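Notebook, April – Mustgate kitchen runs, counter clearing

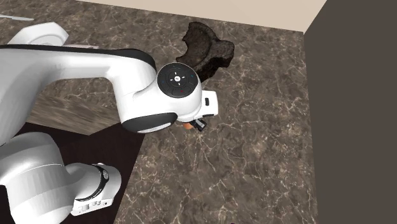

Second morning on the counter-clearing task, all in simulation, and I'm writing this up before lunch while I still remember which run was which. The question Wanpen put on the whiteboard is still "would you let it tidy your kitchen?" and my answer today is no, but I'd let it tidy somebody else's.

Started with the overnight batch. 1,000 episodes on the old policy, then another 1,000 with Anjani's change to the approach angle, so 2,000 to wade through. I've only watched 56 properly. The new angle is much nicer to look at! The arm comes in low over the worktop and doesn't do that daft pause above the object any more. Small round things are going well. It's the big awkward shapes that get it, where the middle is hollow or there's a knob sticking out one side and the grasp planner picks the knob every single time. Pick a knob, lift, whole thing swings round and clouts whatever is next door.

Stone texture: Anjani reckons the veins on the marbled top are confusing the segmentation. I wasn't convinced, but in 15 of the ones I watched the mask had leaked out along a pale vein, so fair enough, she wins. Going to swap in the plain grey top this afternoon and rerun with the same seeds. If the leaks vanish we keep the marble in training anyway (people do have worktops like that, my mum for one).

Flirach gripper settings are still the stock ones. Tried closing slower, no difference. Tried closing harder and the sim object shot off like a bar of soap. Put it back.

Chores so far, my own view:
Putting one thing in a tub – fine, mostly.
Clearing a whole counter – slow, and it forgets what's behind its own elbow.
Wiping down after – not even started. Wanpen wants it by the Hamdy visit, and I've said we'll see.

The elbow business bothers me most. A person would just lean over and look. I'd like a second view from the other side before we touch the policy again.

To do: grey top rerun, ask Onance about the contact model, rename the log folders because "final_new2" is my fault.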